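Home | Topics | How Things Work | Robots | Ask Us

How Do People Plan to Buy a Robot Arm?

Last updated: September
13 shares | 3 comments

Suppose your school wants a robot arm. Someone has to work out what to buy, what it will cost and where it will go. Grown-ups call this planning a budget. A budget is a list of what you need and how much money you can spend on it.

Let's follow a make-believe coin called the jivel and a school club in the town of Tapley. The club has 400 jivels to spend. That sounds like a lot, but it has to cover everything.

Start with the job

The first question is not "Which robot is best?" It is "What do we want it to do?" A robot that lifts car doors in a factory is huge and strong. A robot that picks up small things from a table can be much smaller, and it costs much less.

The Tapley club wrote its job down in one sentence: "Pick up small everyday things and put them in a box." Writing it down helps. When you see a robot in a shop that can do ten other clever things, you can look at your sentence and ask if you need them.

The arm

A robot arm has joints, a bit like your shoulder, elbow and wrist. Each joint has a motor. More joints let the arm reach round things and tilt its hand, but each extra motor adds to the price.

There are two numbers to check before buying an arm. One is reach, which tells you how far it can stretch. The other is payload, which is the heaviest thing it can safely lift. Remember that the gripper on the end weighs something too, and the arm has to carry that as well.

The club looked at two arms. The Boltia was sold ready to use. The Skalau came as a kit, cost less, and had to be put together with a screwdriver over several evenings. They chose the Skalau because they had the time.

The gripper

The gripper is the robot's hand. Some grippers have two fingers that close like a pair of tongs. Some use a sucker. Soft fingers are good for fruit and eggs. Hard fingers are good for blocks and tools.

Look at your job sentence again before you choose. Flat things can be hard for fingers to get hold of. Shiny or breakable things need a gentle squeeze. If you are not sure, ask the seller if you can change the gripper later. Many arms let you do this with a few screws.

Cameras

Lots of robots need cameras so that the computer can find things. A camera fixed beside the table sees the whole table. A camera on the robot's wrist moves with the hand and gets a close view. Some people buy one kind and some buy both. Two cameras cost more than one, and they need more cables and more space on the computer.

The things people forget

Here are some items that should go on the list at the beginning:

A strong table that does not wobble.
Clamps to hold the arm down.
A power supply and spare cables.
A computer that is fast enough.
Safety glasses for people working close by.
A box of practice objects.
Spare parts, such as fingers and screws.

Practice objects can be cheap. Old things from home are fine if their owners say yes. Pick different shapes and sizes. A cloth with squares on it is handy too, as it gives you lines to go by when you put things back in the same place.

Small things on a table with a grid of squares:

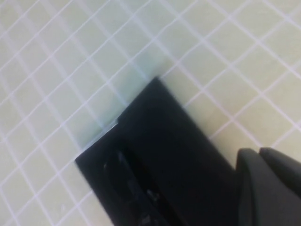
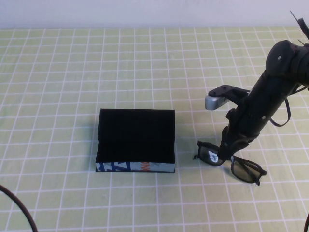
Leave some money over

Don't spend the whole budget on the first day. The Tapley club kept some of its jivels back for repairs. Cables wear out when they bend again and again, and fingers get scratched or cracked. It is much easier to buy a spare when you have already saved for it.

You also need to plan for time. Parts can take weeks to arrive. After that, someone has to build the arm, test it slowly and learn how to stop it quickly. Put those jobs on the calendar before you order anything.

Try it yourself

Think of one job you would like a robot to do at home. Write it in one sentence. Then make a list of everything the robot would need, including the table it stands on. Ask a grown-up to help you look up prices, and add them up.

Next: What Is a Motor?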